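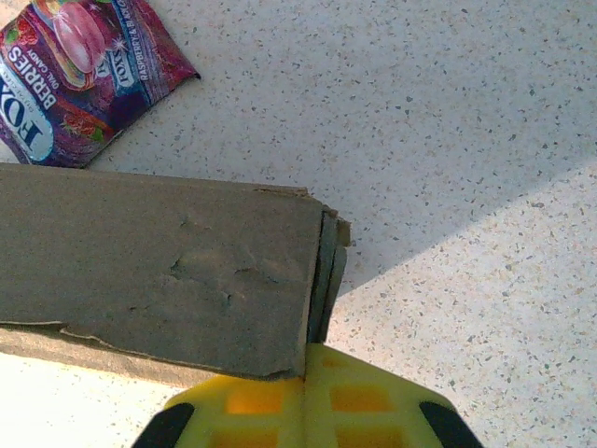

「BERRIES」の文字が入った紫色の菓子袋と、茶色の段ボール箱。

ヴェンヴィル資源循環センター　広報担当　マウリ・オポク
5月

平素より当センターの事業にご協力を賜り、厚く御礼申し上げます。本年度の古紙および容器包装の分別について、春の転入期に多く寄せられたお問い合わせを中心に、本アカウントでまとめてご案内いたします。投稿が続きますことをご了承ください。

対象は、ヴェンヴィル地区およびヨーダム地区にお住まいの皆さまです。事業所から出る古紙は取扱いが異なりますので、後半の投稿をご参照ください。ウマ地区は収集の委託先が別となっており、本スレッドの内容はそのままでは当てはまりません。

【古紙の区分】
当センターでお受けする古紙は、新聞、雑誌、段ボール、飲料用紙パック、雑がみに分かれます。区分ごとに送り先の製紙工場が異なりますので、混ぜずにお出しください。

段ボールとは、二枚の板紙の間に波形の紙（中芯）を挟んだものを指します。切り口をご覧になり、波形が確認できれば段ボール、一枚の厚紙であれば雑がみに区分されます。

通信販売の薄い箱については、判断に迷うとのお声を例年いただいております。薄手であっても波形があれば段ボールです。外側の色や印刷の有無は区分に影響いたしません。

白い段ボール、全面に絵柄が印刷された段ボールも、通常の段ボールと同じ束で差し支えありません。

粘着テープ、送り状、金属の留め具は可能な範囲でお取り除きください。少量の剥がし残りがあっても、お受けできないということはございません。

「紙製のテープも剥がすのですか」とのご質問がありました。紙製であっても裏面に粘着剤が付いておりますので、剥がしていただけますと助かります。お急ぎの際はそのままでも結構です。

箱は開いて平らにし、紙ひもまたは紙テープで十字に縛ってください。束の厚さは12センチメートルを目安としております。

ビニールひもで縛られた束もお受けいたしますが、選別場で切断し、除去する手間が生じます。紙ひもはヨーダム地区センターの窓口でもお求めいただけます。

大型家電の箱のように一辺が長いものは、二つ折りにするか、切り分けてお出しください。集積所の扉を越える大きさのものは、作業員が持ち上げる際に通路へはみ出すことがあり、隣接する保育施設の登園時間帯と重なるとたいへん危険です。

雨天時の取扱いについて申し上げます。収集は雨天でも行います。濡れた段ボールも再生できますが、重くなって束が崩れやすくなりますので、お急ぎでなければ次回の収集にお回しください。

新聞については、雨の日の持ち出しをお控えくださいますようお願いいたします。

【段ボールとしてお出しいただけないもの】
ろう引き段ボールがこれに当たります。青果や鮮魚の輸送に用いられる、表面にろうを染み込ませた箱で、爪で軽くこすると白い跡が残ることで見分けられます。

内側にアルミの層を貼り合わせた保冷用の箱も、可燃ごみとしてお取扱いください。

食品の油が広くしみた箱も同様です。宅配ピザの箱は特にお問い合わせが多く、ふたの部分だけに汚れがない場合は、切り離してその部分を古紙にお出しいただけます。

線香、洗剤、石けんなどの箱は、においが移っていることがあります。わずかなにおいであっても、再生した紙の製品に残る場合があります。これらは可燃ごみへお願いいたします。

昇華転写紙、感熱性発泡紙は、少量の混入でも製紙の工程全体に影響いたします。布製品にアイロンで絵柄を写す際に使用した紙は、使用前のものも含めてお出しにならないでください。学校の文化祭や地域の催しの後に混入が見られます。

【雑がみについて】
雑がみは、新聞、雑誌、段ボール、紙パックのいずれにも当たらない再生可能な紙の総称です。菓子の紙箱、ティッシュペーパーの箱、包装紙、封筒、はがき、トイレットペーパーの芯などが含まれます。

ティッシュペーパーの箱は、取り出し口のフィルムを外してからお出しください。窓付き封筒も同様ですが、近年は窓の部分まで紙でできたものが増えております。手で裂いて繊維が見えれば紙です。

名刺ほどの大きさの紙も雑がみになります。小さな紙は封筒に入れるか、雑誌の間に挟むなど、散らばらない形でお出しください。

個人情報の記載された書類を細断してお出しになる場合は、紙袋に入れ、口を折ってひもで縛ってください。細断した紙を透明なポリ袋でお出しになりますと、可燃ごみとして扱われることがあります。

圧着はがき（めくって中を見る形式のもの）は、粘着剤の性質上、お受けしておりません。以前の分別表では「雑がみ」と読める書き方となっており、ご迷惑をおかけいたしました。本年度の改訂版で訂正しております。

感熱紙のレシートも可燃ごみです。

写真、写真用の印画紙、カーボン紙、裏カーボンの伝票も対象外です。

【プラスチック製容器包装】
続いて、容器包装についてご案内いたします。商品を入れ、または包んでいたプラスチックで、中身を取り出した後に不要となるものが対象です。

菓子やパンの袋、レトルト食品の袋、卵のパック、豆腐の容器、シャンプーの詰め替え用の袋などが該当します。

内側が銀色の袋についてのご質問を多数いただいております。アルミを蒸着した袋であっても、「プラ」の識別表示があればプラスチック製容器包装としてお出しください。表示が「紙」の場合は、ヴェンヴィル地区では可燃ごみとなります。

輸入食品の袋には、識別表示がない場合があります。外国語の表示のみで材質が判然としないときは、手で握り、形が元に戻ろうとするか、破れ目に紙の繊維が見えないかをご確認のうえ、ご判断ください。迷われた場合は可燃ごみで結構です。

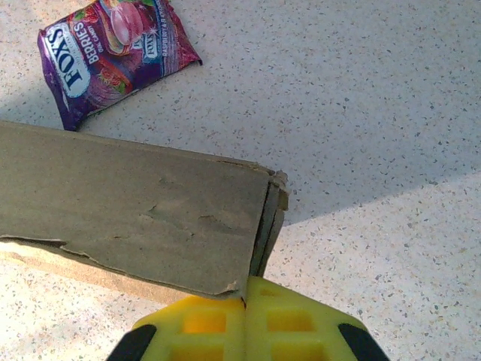 平たくなった長い段ボール箱と、しわの寄った紫色の菓子袋。

袋の汚れにつきましては、「どの程度まで洗えばよいのか」とのお尋ねを繰り返し頂戴しております。当センターの基準は、固形物が残っておらず、においが気にならない程度です。

乾いた菓子の袋であれば、逆さにして軽く払っていただくだけで十分です。水洗いは求めておりません。

マヨネーズや練りわさびのように中身が残りやすい容器は、少量の水ですすいでも取れない場合、可燃ごみにお出しください。洗剤や湯を多く使ってまで落としていただく必要はございません。

袋を小さく結んだり、袋の中に別の袋を詰めたりすることはお控えください。選別場では手作業で中を確かめており、結び目をほどくために作業が止まります。

値札やシールは、無理に剥がしていただかなくても結構です。

歯ブラシ、バケツ、おもちゃ、クリアファイルなど、商品そのものがプラスチックでできたものは容器包装に当たりません。ヨーダム地区では製品プラスチックの回収を別途行っておりますが、ヴェンヴィル地区では準備中です。開始時期は決まり次第お知らせいたします。

電池を内蔵した製品は、いずれの区分にも決して混ぜないでください。昨年度、収集車内での発煙が2件ありました。いずれも消火器で対応し、けが人はございませんでしたが、当該車両はその日の収集を中断しております。

電池を取り外せない小型の製品は、地区センターの窓口へ直接お持ちください。膨らんだものは、ビニール袋に入れず、その旨を係員にお申し出ください。

【出す時間と場所】
古紙、容器包装とも、収集日の朝8時までに所定の集積所へお出しください。前日の夜にお出しになることは、火災予防の観点からご遠慮いただいております。

転入された方から、集積所の場所が分からないとのご相談をいただきます。戸建て住宅の方は地区の収集地図をご覧ください。集合住宅の方は、敷地内の集積所をご利用いただくことになりますので、管理会社へお問い合わせください。

収集地図は地区センターのほか、図書館の行政資料の棚にも備えております。本年度版ではヨーダム地区の北側で集積所の位置が一部変わっておりますので、旧版をお持ちの方はお取り替えください。

旧版の地図では、ビャルナソン橋の東詰めに集積所の印がありますが、橋の補修に伴い廃止となりました。現在は橋を渡らず、川沿いの公園入口脇をご利用ください。廃止後も橋のたもとに束が置かれている例があり、歩行者の通行の妨げとなっております。

収集時刻は、道路の混雑や当日の量により前後いたします。「いつもは昼過ぎに来る」との理由で遅れて出された束が取り残される事例が続いております。朝8時の締切をお守りください。

【地区センターへのお持ち込み】
収集日に都合がつかない方のため、ヨーダム地区センターでは古紙の持ち込みを受け付けております。受付は午前9時から17時まで、費用はかかりません。

お車でお越しの際は、正面の駐車場ではなく、裏手の搬入口にお回りください。正面は図書館をご利用の方と共用で、午後は満車になりがちです。

搬入口には区分ごとのかごを置いてあります。満杯の場合は脇に積まず、係員にお声がけください。

引っ越しに伴う多量の段ボールは、事前にお電話をいただけますと、かごを空けてお待ちいたします。引っ越し業者が箱の引き取りを行っている場合もありますので、ご契約の内容も併せてご確認ください。

【事業所の皆さまへ】
商店、事務所、飲食店から出る古紙は、家庭用の集積所にはお出しになれません。許可業者と契約いただくか、古紙問屋へ直接お持ち込みください。

店舗兼住宅の場合、住居部分から出るものは家庭用の集積所にお出しいただけます。区別が難しいとのご相談については個別に伺いますので、お電話ください。

ヴェンヴィル商店街では、加盟店の段ボールをまとめて引き渡す共同回収を行っております。現在の参加は14店舗です。新たな参加をご希望の場合は、商店街の事務所へお申し込みください。

【その後の行き先】
集められた段ボールは、古紙問屋で異物を除いた後、圧縮して大きな直方体に梱包されます。一つの梱包の重さは約1トンになります。

製紙工場では、これを水とともに巨大なミキサーのような設備に入れ、繊維をほぐします。粘着テープやフィルムはこの段階以降で順に取り除かれますが、細かく砕けたものは残りやすく、製品の斑点や紙切れの原因となります。

ほぐした繊維は再び板紙となり、中芯とともに貼り合わされて段ボールに戻ります。繊維は再生のたびに少しずつ短くなるため、新しい繊維を補いながら使われております。

新聞は新聞用紙や印刷用紙に、紙パックはトイレットペーパーやティッシュペーパーに、雑がみは主に菓子箱などの板紙に再生されます。紙パックの内側のポリエチレンは、工場で繊維と分けられます。

容器包装のプラスチックは、中間処理施設で選別、圧縮した後、再商品化事業者に引き渡されます。荷役用のパレットや擬木などになるほか、化学原料として利用されるものもあります。

見学のお申し込みについてもお尋ねがありました。小学校の社会科見学は、学校を通じてお申し込みください。一般の方向けの見学会は秋に予定しており、選別場の床の改修が終わり次第、受付を始めます。

【お寄せいただいたご質問から】
「段ボールを家庭菜園で使ってよいか」とのお便りがありました。ご家庭内でのご利用に当センターから申し上げることはございません。ただし、土の付いた段ボールは古紙としてお受けできません。

「猫が使った段ボールはどうか」とのお尋ねも複数ありました。爪とぎの跡や毛が付いた程度であれば、軽く払ってお出しください。排せつ物で汚れたものは可燃ごみとなります。

「分別を間違えると罰則があるのか」とのご不安のお声も届いております。家庭の分別誤りに対する罰則はございません。収集できない束には理由を記した札を貼りますので、お持ち帰りのうえ、次回にお出し直しください。

札の文字が小さく読みづらいとのご指摘を受け、本年度より文字を大きくいたしました。裏面には英語とやさしい日本語の説明を加えております。ほかの言語での案内をご希望の方は、窓口で冊子をお受け取りください。

「古紙を持ち去る車を見た」とのご通報をいただくことがあります。収集を委託している車両には、両側面に当センターの名称を表示しております。表示のない車両を見かけられた場合は、お声がけはなさらず、時刻と場所をお知らせください。

高齢の方、お体の不自由な方で、集積所まで運ぶことが難しい場合には、戸口での収集をご利用いただけます。お申し込みには面談が必要です。ご家族やケアマネジャーの方からのご相談も承ります。

先の投稿で、紙パックの出し方に触れておりませんでした。補足いたします。内側をすすぎ、切り開いて乾かし、紙ひもで束ねてください。内側が銀色のものは紙パックの対象外で、可燃ごみとなります。注ぎ口のプラスチックは切り離してください。

改訂版の分別表は、5月中に各世帯へお届けする予定です。月末になっても届かない場合は、お手数ですが地区センターの窓口までお申し出ください。

本アカウントでは個別のご返信を行っておりません。お問い合わせは、お電話または窓口にて、開庁時間内にお願いいたします。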